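Ticket 104: Table-clearing demo stalls between spoon and bowl
Site: Pornach, demo hall
Opened by: Ctibor Sýkora
Status: open, workaround in use
Open day: Tuesday

What's going on

Hi all! We've got the Polák school group and the Gindness people coming through on Tuesday and the table-clearing demo is being moody, so I'm logging everything in one place before I forget which thing I tried when.

Short version: the routine goes fine right up until the right arm has a spoon and is down next to the purple bowl. Then it waits. No error, no beep, the status line just says "ready" (ready for what??) and the arm sits there until I hit resume. It did that in 3 runs before lunch, always at the same step. The left arm isn't doing anything at that point, it's parked with its fingers open, so I don't think the two are waiting on each other. 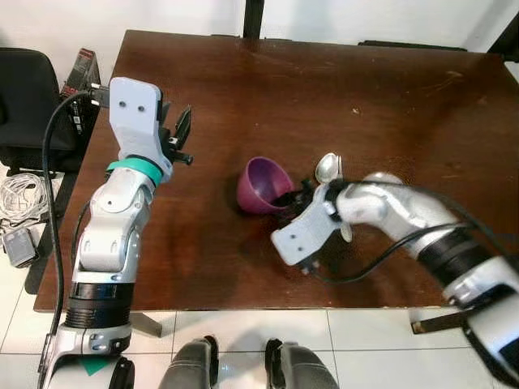
What I tried first

Restarted the control program. Same stall. Restarted the whole cart, went to get coffee, came back, same stall. Then I dug through the settings and found the hold timeout had gone back to the factory value after the last Zesevari update - the release notes do mention it, in the second-to-last line, thanks guys. Put it back to ours and the next run went straight through. I may have cheered.

It stalled again on the run after that, so the timeout is part of it but not all of it.

Moving to the other table

My next guess was the dark table. It's glossy and the hall lights bounce off it like crazy, so I figured the bowl's rim might be getting lost in the glare. We rolled over to the light wood one, put out plates and bowls and a spoon, and I had it do just the bowl step with no spoon in the hand first.

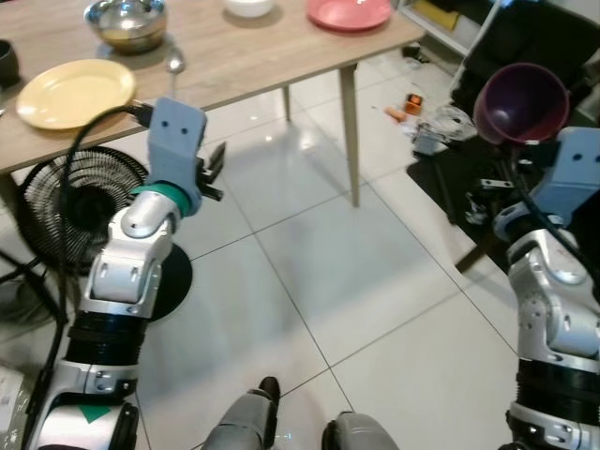 I got 2 clean runs that way and then had to give the spot back for chair setup. That's not enough to blame the table, I know. The lights reflect off the floor tiles over there too, and I changed two things at once (different table AND no spoon), which I'd yell at anybody else for doing.

So back to the dark table. I skipped the bowl completely and tried the purple cup, with the grip set to go for the handle. The thinking was that a handle gives the fingers something narrow to close on, and if the grip check passes there, the trouble is probably in the check for the bowl rim. I left the silverware on the table on purpose, since visitors are going to leave it all over the place anyway.

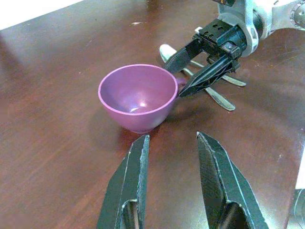 The grip check came back green and the log shows no wait at that step. Repeated it after supper, still green. I'm leaning toward the rim check being too picky when there's already a spoon in the hand, but I'd love for somebody who wrote it to tell me that.

For the open day

Workaround until I hear back: spoon goes away first, bowl second, as separate steps. It's slower by nearly 3 seconds and looks a bit fussy, but kids won't mind. I saved it as a separate routine so the original is still there to test.

Zesevari support, can you please look at the attached logs and tell me whether the rim check reads the grip width before or after the spoon is counted? I'm in the hall from 8 a.m. on Tuesday, call the desk phone, my cell gets no signal in there.

Leaving this open.
Ctibor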